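Lista de revisión antes de encender los brazos (versión de septiembre, con mis comentarios)

Cuelgo aquí la lista que usamos en el taller compartido, porque Viorica Roman me la ha pedido ya dos veces y siempre se la mando a medias. Es para el montaje casero de dos brazos que llamamos Illero, ¡así que adaptadla a lo vuestro!

1. Parada de emergencia
Revisado: sí
La pulso con todo encendido y sin mover nada. Tiene que cortar los motores de los dos brazos a la vez. Ojo, al cortar se dejan caer, así que antes los bajo casi hasta la mesa (el primer día no lo hice y menudo golpe).

2. Fuente y cableado
Revisado: sí, con pega
Tiro suavemente de cada conector, uno por uno. El de la muñeca izquierda tenía algo de juego y le he puesto una brida nueva. Mircea Iordache dice que eso es un parche y tiene razón, pero el conector bueno todavía no ha llegado.

3. Fijación de las bases
Revisado: sí
Mordazas apretadas a mano y luego un cuarto de vuelta más. Si alguien ha movido la mesa para barrer, se repite entero.

4. Límites de velocidad y fuerza
Revisado: sí
El archivo bueno es el 898. Hay otro con casi el mismo nombre, de cuando hacíamos pruebas con Cornel Crăciun, que va mucho más rápido. No lo borréis, que él lo quiere, pero mirad bien cuál cargáis.

5. Pinzas
Revisado: sí, seguir mirando
Abrir y cerrar 8 veces en vacío, escuchando. Si rasca, se para y se limpia la guía. También paso el dedo por los bordes, con el brazo apagado, claro, por si hay rebabas.

6. Zona de trabajo
Revisado: a medias

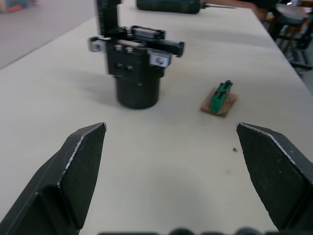

La mesa es el punto que más nos saltamos, y me incluyo. Yo quiero en ella lo que vamos a usar y poco más: las pinzas, la piececita verde de pie sobre su cuadrado de cartón marrón y ya está. Ese trasto negro cilíndrico tumbado al fondo, con la varilla metálica asomando, me lo apunto para retirar antes de mover nada. Y lo mismo con los brazos humanos: mientras alguien esté alcanzando algo por encima del tablero, no se da la orden. Pasad también un trapo, que siempre queda alguna mota.

7. Suelo y taburetes
Revisado: pendiente
Medio metro libre por el lado del operador, sin bolsas ni cables cruzados. Los taburetes, apartados.

8. Segunda persona
Revisado: sí
Siempre somos 2, uno al teclado y otro con la mano en la parada. Hoy le toca a Despina Vlad. Si se va a por café, ¡se apaga y se espera!

Pendiente para la próxima: conector de la muñeca, etiqueta bien grande en el archivo 898 y preguntar a Traian Gavrilă si le sobran mordazas.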